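Jul 12, 2025

Quick one on the Tukico 400 scanner before I lose my notes. Had it five days trackside, plus one night at the motel in Cárdenas with the thing squawking on the windowsill. Paid $251 with the charging cradle and the Vadex whip antenna. My own money.

Short version: good radio, terrible manual, battery door made by somebody who hates thumbs. Get the Vadex whip. Read on if you want the rest.

## Setup

Out of the box it knows nothing. No railroad channels loaded, no bank labeled rail, zip. You type them all in by hand or you use the Gristevov software, and the Gristevov software is from another century. Runs in a little gray window you can't resize. First cable did nothing. Second cable fine. If you own a laptop without a regular USB port, bring the adapter, I drove back for mine.

Once you're in, it goes fast. Road channel, dispatcher, yard, the two end-of-train frequencies I like to keep on a separate bank so they don't drive me nuts. 400 memory slots which is way more than I'll ever fill. Labels are limited to eight characters so "Cárdenas yard" turns into CARDYARD. Whatever.

Marichka Semeniuk lent me her channel list, already sorted by subdivision, and that saved me an evening. Thank you Marichka. You had the yard channel and the road channel swapped on page two, by the way. 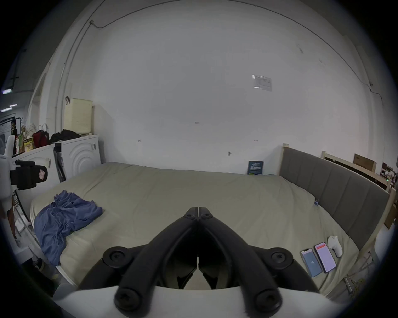 Scan speed is where the money went. My old handheld would catch the back half of every defect detector. "...axles, no defects, out." Great, which milepost? The Tukico lands on it before the detector has finished saying hello. I got the full readout on nearly everything that went by, including a short local I would of missed completely since I was eating a sandwich behind the depot.

## Reception

With the stock stubby antenna: okay. Not more than okay. From the overpass west of town I could hear the locomotive side of every conversation and half of the dispatcher. Down in the cut, crews only, and only when they were close enough to hear the horn anyway.

With the Vadex whip: different radio. Dispatcher in the clear from the overpass, from the depot lot, from the motel. It's long, it pokes you in the ribs when the radio's on your belt, and the base wants to unscrew itself. A little rubber washer fixed that.

Audio is loud. Loud enough next to idling diesels with the volume at three quarters. A bit tinny, and the women dispatchers come through cleaner than the men for some reason, the low end just isn't there. Earphone jack is on the bottom next to the charge contacts. Why. You can't stand it up and listen at the same time.

## Battery

All day. Early start, quit after the evening passenger train, still had a bar showing. Cold weather I can't tell you, it's July.

Swapping cells is another story. Door slides, then lifts, then does a third thing I never figured out. Broke a nail. Jytte Brynjólfsdóttir has had hers since last August and she says the latch loosens up, so maybe give it time. She also keeps a strip of tape over it, which tells me somthing.

Cradle charges fine. The light on it is blue and very bright. In a dark room with two beds and a person trying to sleep, put a sock on it.

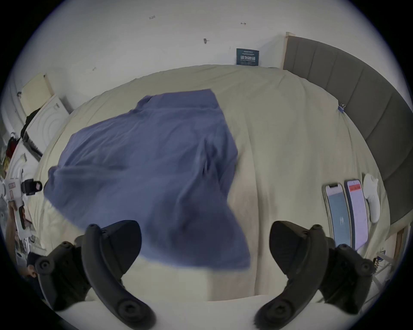

*Cream duvet, blue cloth across it.*

## Stuff I didn't like

- Belt clip. Plastic, and held on with one screw. Mine's already got a wobble.
- The beep when you press a key can be turned off but comes back after a battery change. Every time.
- Squelch knob and volume knob are the same size, same shape, same ridges. In the dark you will get it wrong and blast static at everyone on the platform.
- Screen backlight times out too quick and there's no setting for it. I looked. The manual has one line about the light and it's about a different model.
- No weather alert. For this price I expected one, afternoon storms are half of trackside life out here.

## Stuff I did

The priority button. Hold it, and whatever channel you're on gets checked between all the others. I parked it on the road channel and let the rest roll. Caught the meet at the siding that way, both crews talking, one of them grumpy, and I had time to walk down to the good side of the tracks for the light.

Lockout is one press. Some yard somewhere had an open mic for most of an afternoon, country music and a guy chewing. One press, gone.

Also it's tough. Went off the hood of the car onto ballast, scuffed a corner, kept scanning.

## Would I buy again

Yes. Would wait for a sale though. If you only go out a couple times a year, a used older handheld will do you and you can spend the difference on gas. If you're like me and plan the whole day around one eastbound manifest, the scan speed pays for itself.

Four out of five. The missing one is the battery door.

Channel list for the Cárdenas end coming when I've typed it up properly, with Marichka's page two corrected. If you've gotten the Gristevov software to run on anything newer than my laptop, leave a comment and say which cable.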